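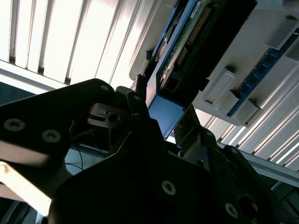

I moved to Evside in September with two suitcases and a fern, and the fern was the only one of us in good shape. The apartment was over a dry cleaner called Gilmartin, so the stairwell smelled like warm shirts all day long, and I liked it so much I signed the lease before I'd looked in the closets. There was one closet. It had a water heater in it.

The job was at Nulard, answering letters for a company that sold hearing aid batteries by mail. People still wrote letters! Mostly they wrote to say the batteries had come, or hadn't, but a fair number wrote about their grandchildren, or the weather, or a dog that had gotten into the mail pile. I had a binder with 40 approved replies in it. Reply 9 was the one for condolences, and the pages around it were soft from use.

I'd been there maybe a month when the first letter came from the woman in Dorora. She wanted to know if the batteries would work in a radio. (They wouldn't. That was Reply 22, I think, something polite about sizes.) But she'd put in a whole second page about the radio itself, how it had been her brother's, how it only picked up one station now and the station only played accordion music after supper. She said she didn't even like accordion music. She said she'd gotten used to having it in the kitchen.

I sent her the approved reply. Then I went home and lay on my floor — I didn't own a couch yet — and felt crummy about it until almost midnight.

So I wrote her a second letter, on my own paper, with my own stamp. I told her I was sorry about the radio and that my mother used to keep one going in the garage for the cat. I told her about the dry cleaner and the fern. I signed it "Your friend at the battery company," like some kind of spy.

She wrote back in a week. She'd drawn me a picture of the radio in ballpoint pen, with all the knobs labeled, and under it she'd written out a recipe for onion soup that started with "go get more onions than that." I made it on a night when the heat was out and ate it standing up in my coat. It was so good I said a bad word out loud to an empty kitchen.

We went on like that all winter. She sent the weather and the soups, and I sent her whatever I had, which was mostly complaints about my supervisor and updates on the fern. (It had put out a new frond, then dropped it, then put out two more.) She had opinions about my supervisor. She had opinions about everything, really, and she underlined them. When I told her I was thinking of cutting my own bangs, she wrote NO across the top of the page and then went right on about the price of eggs.

I did cut them, and I never told her.

In March there was a gap. One week, then three, then five. I'd get to work and go through the tray fast, looking for that blue ballpoint, and it was all orders and refunds and one man who was furious about a coupon. I caught myself turning to Reply 9 in the binder, just looking at it. We were so sorry to hear. Please accept our. I shut it and went and stood by the vending machine for a while.

I had her address by heart, so at the end of that month I took the bus. It was 90 minutes each way and the heater blew straight up my left pant leg. Dorora had a feed store, a church, and a long road with the mailboxes all on one side. Hers was 528, painted green, with the flag stuck up. I stood there with a bag of onions, over five pounds of them, and my terrible bangs, and I very nearly walked back to the bus stop.

Then I heard the accordion. It was coming out through the screen door, scratchy and much too loud, some kind of polka, and somebody inside was banging a spoon on a pot along with it, a little behind the beat.

I knocked. The spoon stopped.

"If that's about the coupon," she yelled, "I don't have one."

"It's the battery company," I yelled back.

It got quiet except for the polka. I heard a chair scrape, then slippers, then one of those long fights people have with an old latch. She was a lot taller than I'd pictured. She had a cast on her right arm from the knuckles to the elbow, and she looked at me, and at the onions, and then for a good long time at my forehead.

"Well, I couldn't hold a pen," she said, "and I see you took advantage of it."

She held the screen open with her foot, and I went in and asked her where she kept the knives.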